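3.2 Work surface and parts

The bench used in all trials was a single white tabletop with no vise, no mat and no raised edge. We chose it because small-parts work in shops and training rooms is mostly done on plain tables, and we wanted results that would carry over to that kind of place. The table stood in an ordinary room with shelving and a door behind it, and the room was used for other things between trials.

Each trial used two kinds of parts. The first was a black block with a flat top, which served as the base. The second was a small metal rail that had to be brought to the block and laid along it. The rails were bought from Trudex in one lot of 400, and the blocks were made for us by Ferri. We kept the parts as delivered and did not polish, coat or mark them. Parts that arrived with burrs were set aside and used only for practice.

Figure 4. Block and rails on the bench.

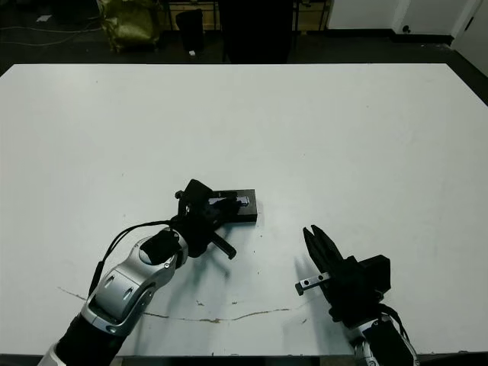

One reader of the early draft objected that a block lying flat and free on a table is the hardest case to work with, and that most fitters would clamp it before touching a rail. The same reader asked whether the times in Section 4 would mean anything to a shop that clamps as a matter of habit. We think they do, with some care. Clamped work is faster at the moment the rail goes on, but the clamping itself takes time, and in short jobs that time is a large share of the total. We report both parts separately in Table 3 so that readers can take out the one they do not need.

The first decision in each trial was how to keep the block from sliding. On a smooth top, a light push from the side is enough to turn it a few degrees, and after that the rail no longer lines up with the long edge. We recorded 202 trials in which the block turned before the rail was down. In most of these the push came from the rail itself, as its end touched the block too early. Holding the block at one end while bringing the rail in from the other side reduced this, and it became the standard way of working from the second week on.

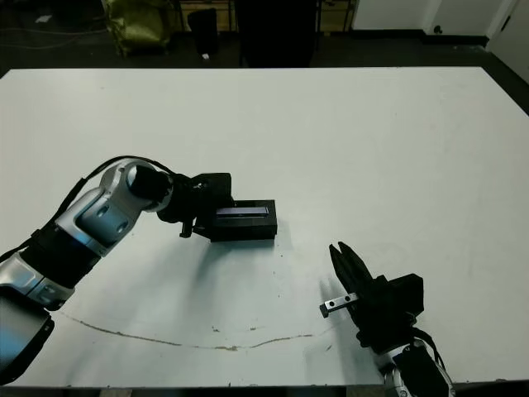 Surface condition turned out to matter less than we had expected. We had planned to replace the tabletop halfway through the study, in November, and in the end kept the same one. Smudges and scuff marks were scattered over it, and a thin brown line ran across part of the top, as Figure 4 shows. We placed parts on both sides of the line and found no difference in how often they slid. The marks were of some use, in fact, as a rough guide for putting the block back in the same area. Cleaning was limited to a dry cloth at the start of each session. We tried one wet cleaner, Flakine, during practice and stopped using it because the film it left made the blocks slide more.

Light was a larger problem. Dark parts on a white top are easy to find, but a shiny strip on a dark part gives back whatever light is over it, and the edge of the strip can be hard to judge. We turned off the lamp nearest the bench for all timed trials. The shadow under a block was a better sign of height than the block itself – when the shadow closed up against the lower edge, the part was nearly down.

3.3 Order of work

The order was fixed for all timed trials. The block was picked up, turned so that its long side was square to the near edge of the table, and set down. The rail was then brought in level and lowered. If the rail was dropped or went down crooked, the trial was marked and run again later with a fresh rail. We planned 4000 trials and completed 3000 of them. The rest were left out when the supply of matching rails from Trudex ran short, and we did not want to mix lots.

Rest time between trials was not controlled. The log sheets, kept in the Votar format, give start and end times only.

Comments (3)

Was the rail length the same across the whole lot? We had trouble with that on a similar job, and it changed our times more than the table did.

I would like to see the clamped and free times side by side in the main text. Table 3 is easy to miss.

Agree on the shadow. We teach that to new bench staff and I have not seen it written down before.

Votar Bench Work Papers | Posted 22 July 2025 | Contact the editors | Back to top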